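Getting an old record collection back into playing shape

I inherited my uncle's records in November, and if you've ever taken in somebody else's vinyl you know the smell I mean (basement, cardboard, a little cigarette). There were 377 of them, mostly soul and some very odd organ albums, and I've been working through them at the kitchen table ever since. These are the things I wish I'd known at the start.

Brush first, wash second. I used to go straight in with fluid and all I did was make mud. Now every record gets a few slow turns under a dry carbon fiber brush, and plenty of them sound fine after that and never get wet at all!

For the ones that do need a bath, I use distilled water with a tiny drop of plain dish soap, no scent, no lotion. Then a second wipe with distilled water only. Follow the grooves around, never across them, and keep the label dry. My friend Mio taught me to hold an old plastic lid over the label while I work, and I haven't wrinkled one since. Please don't do any of this with shellac 78s until you've read up on them, and keep rubbing alcohol far away from those.

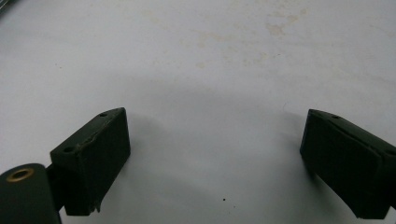 Words by Mitsuko Yagi
Filed under: Home listening, Cleaning

Drying takes longer than you want it to. I stand mine up in a dish rack — one I bought just for this, the forks have their own — and leave them until the next morning. Putting a damp record back in paper is asking for mold.

And while we're on paper, throw out the old inner sleeves unless they have lyrics or pictures on them. They shed, and they scratch. I keep the printed ones tucked inside the jacket and put the record itself in a new poly-lined sleeve. I bought mine in a big pack from Stoven and have nearly 13 left, so it's time to reorder.

Price stickers! A hair dryer on low, held well back, with the record out of the jacket first. Warm it up, lift a corner with a fingernail, and go slowly. If the cardboard starts to come up with it, stop and live with the sticker. I have a lovely gospel album that still says $7 on the front and always will.

Store everything upright, snug enough that nothing leans but loose enough to pull one out with two fingers. Mine were next to the radiator for a week before I came to my senses, and I now own one very wavy Christmas record.

Last one: clean the needle too. Back to front only, with a soft little brush, and the volume all the way down.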